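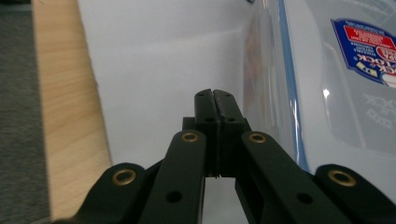
Attachment 1 of 1

Forum > House and Garden > Damp, Heating and Drying > Dehumidifier or heated airer for a small flat?

kastanie_44
31 Mar 2022
Good evening to all. I rent a flat on the ground floor and I have no dryer and no balcony. The washing hangs in the bedroom and in the morning the window is full of water. I consider two solutions. The first is a Mitano dehumidifier, which costs 223 in the shop near me. The second is a heated airer from Probert, much cheaper, and it folds behind the door. My landlord says I should only open the window more often. Which one would you buy? I wash two times a week, mostly towels and work shirts.

pelmet
Dehumidifier. A heated airer dries the clothes but the water goes into the air of your bedroom, and then onto your window. You would pay for the electricity and keep the problem.

oldgasman
I don't agree with pelmet. I have had the Probert for three winters. Put a bed sheet over it, open the window a little and close the door. My shirts are dry by the morning and I have no mould. It is a small room as well.

pelmet
With the window open in January you are heating the street.

oldgasman
With the window open two fingers wide. Please read what I wrote.

kastanie_44
Thank you both. Is the dehumidifier loud? The bedroom is the only room with space for it, and I go to bed early.

rivermint
We have a Mornard, so I can't speak for the Mitano. Ours is like an old fridge on the low setting and like a hairdryer in another room on the high one. I would not sleep next to it. We run it in the bathroom with the door shut, with the washing on a rail over the bath, and the tank must be emptied after every load. Check the power on the label too. Ours says 223 on low, but there is a model with a heater inside that takes 600, and the shop did not explain this to us.

kastanie_44
The bathroom is an idea. It has no window, so I never thought of it. The rail would have to go over the tub, and the walls are tiled. I am not permitted to drill.

rivermint
A tension rail needs no holes. Don't hang wet jeans in the middle of it.

oldgasman
No window in the bathroom changes my answer. Then take the dehumidifier, but buy a used one. People sell them in July for almost nothing.

pelmet
I am glad that we agree in the end - even if it took ten messages.

oldgasman
Only for rooms without a window.

kastanie_44
I can't wait until July, the wall behind the wardrobe is already grey in one corner. I will look at used ones this weekend and measure the tub for the rail. Does anybody know if the filter of the Mitano can be washed, or must I buy new ones?

Contact us | Terms and rules | © House and Garden Forum | Back to top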